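We use cookies to remember your preferences and to understand how this site is used. By continuing to browse you accept our cookie policy. Manage settings

The Case for the Town Lost-and-Found

Public bodies are judged by their large decisions. Roads, schools and water take up most of the budget and nearly all of the argument, and this is proper. There remains a class of small public duties which cost very little, appear in no campaign leaflet, and shape how residents feel about the place where they live. The care of lost property is one of them. It is the position of this essay that towns of modest size have allowed this duty to lapse, that the lapse has been a mistake, and that it can be put right at little expense.

The town of Dornton maintained a lost-property counter for 39 years. It occupied a room beside the bus station, opened at eight in the morning, and accepted anything found on a street, in a park or on public transport within the town limits. It was closed as part of a wider saving. The responsibility was divided among the bus operator, the library, the parks department, the swimming pool and the police, each of which was instructed to make its own arrangements. A resident who loses a coat in Dornton today must therefore know where the coat was lost before anyone can help in looking for it. Most people who have lost a coat do not know this.

The division was presented at the time as a matter of local convenience. Items would be kept close to the place where they were found, and owners would be spared a journey to the bus station. The reasoning was sound on paper. In practice the five holders of lost property keep five sets of hours, apply five different periods of retention and do not speak to one another. The library holds an item for 29 days. The pool holds it until the shelf is full. The parks department has a form, which must be requested by mail, and the bus operator refers all inquiries to a telephone line shared with two neighboring counties.

Neighboring Harby took the other course. It kept its counter and moved it into the ground floor of the municipal building, where the staff who issue parking permits also receive and return lost property. Some 3,000 items passed through it last year. The work is done between other tasks, and the additional cost to the town is the rent on a storeroom it already owned.

It is often said that the objects concerned are not worth the trouble. Most umbrellas are cheap. Gloves can be bought again, and a single glove is of no use to anyone. This objection deserves a serious answer because it is the one most often heard at budget meetings, and it rests on a confusion between the price of a thing and the inconvenience or grief of its absence. A ring of keys costs little to make and may cost a household a night's sleep and a locksmith's fee. A child's toy has next to no resale value, and any parent who has driven back across town at bedtime to search for one will know how little that has to do with the matter. Hearing aids, prescription glasses, notebooks, and the cards and letters that people carry for years in a coat pocket all fall into the same category.

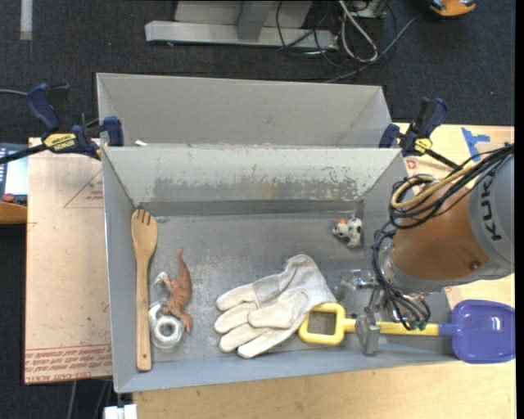
There is also the position of the finder to consider, which public discussion tends to leave out. A person who picks up a wallet from a bench has taken on a small obligation and would like to discharge it. If there is a known place to take the wallet, the obligation is met in a few minutes. Where there is no such place, the finder must choose between leaving it, carrying it home, posting a notice on the internet to strangers, or making a series of telephone calls during working hours. Many decent people will leave it on the bench and hope. They should not be blamed for this. A town that makes honesty difficult will see less of it, and will be wrong to conclude that its residents have grown careless.

Private firms have noticed the gap. Kodby, a subscription service now operating in several towns in the region, offers to register a household's belongings, issue numbered tags for them, and handle their return for a monthly fee. The service appears to be competently run and this essay makes no complaint against it. A tag, however, protects only the property of those who thought to buy one, and the losses that matter most are seldom foreseen. Visitors, young children and the very old are poorly served by any arrangement that requires enrollment in advance. The finder of an untagged object is in the same difficulty as before.

A second objection concerns liability. Town attorneys are understandably wary of any undertaking that places residents' property in municipal hands. An item may be damaged in storage, or handed to a person who falsely claims it. These risks are real but they are not new, and the present arrangement has not removed them. Dornton's five holders carry the same exposure between them, with less training and without a common record. A single counter with a written log, a signed receipt and a simple rule for proving ownership would leave the town in a stronger position than it occupies now.

The third objection is the question of what to do with the unclaimed remainder, and here experience elsewhere is of some help. The district of Riquelme publishes a list each August of everything it intends to give away, allows 29 days for final claims, and then releases usable items to schools and charities. Clothing is washed first. Telephones and documents are excluded and are destroyed under supervision. The list itself has become widely read, and a fair number of owners recognize their property from it who had long since given up asking. Other towns have relied on an annual auction. The auction raises a little money, but it leaves some residents with the impression that the town profits from their misfortune, and it is not recommended.

What would be required of a town wishing to restore the service is modest. It should name one place, and keep that place open at hours when working people can reach it, including at least one evening. It should require every public building and every contractor operating a public service to deliver found items there within a fixed number of days. The log should be searchable by a member of staff over the telephone, since a good many of those who lose things are not comfortable making inquiries online. Retention periods should be uniform and should be printed on a sign at the counter. The name and address of the counter should appear on buses, at the pool, in the library and at the entrance to every park.

No charge should be made for the return of an item. Some towns have introduced a small handling fee, and the sums collected have hardly covered the cost of collecting them. A fee also discourages exactly those claims which are most worth encouraging, from people who have lost something of little market value and a good deal of personal importance. If a contribution is thought desirable, a box on the counter will serve.

The matter will come before the Dornton council again when the lease on the former counter room expires. The room is at present used to store folding chairs. It has a door onto the street, a serviceable window and adequate shelving along two walls, and the bus station remains the one part of town through which most residents pass in an ordinary week. The council is urged to consider its return to its former use before the lease is allowed to run out, and to invite the five present holders of lost property to give an account of what they keep and for how long.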